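Keeping a Small Robot Arm's Cables Happy 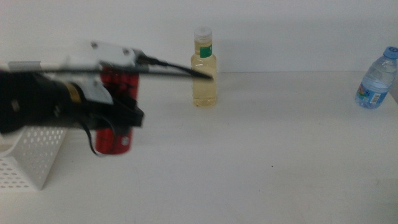 Cables wear out long before motors do, at least on the little tabletop arm I look after at Kassab, and a few minutes every 30 hours of running will save you a good deal of grumbling. Switch off first, please! Then move each joint by hand, slowly, and watch the slack. Ours has one black cable that loops down under the gripper toward the table, and a loop like that wants enough length for a full turn of the wrist – but no more, or it will catch on a bottle cap sooner or later. While you are down there, snug the screws on top of the white housing with a short driver, and wipe the jaws with a barely damp cloth. Sutrisno Ginting marks his screw heads with nail polish, and I've happily copied him.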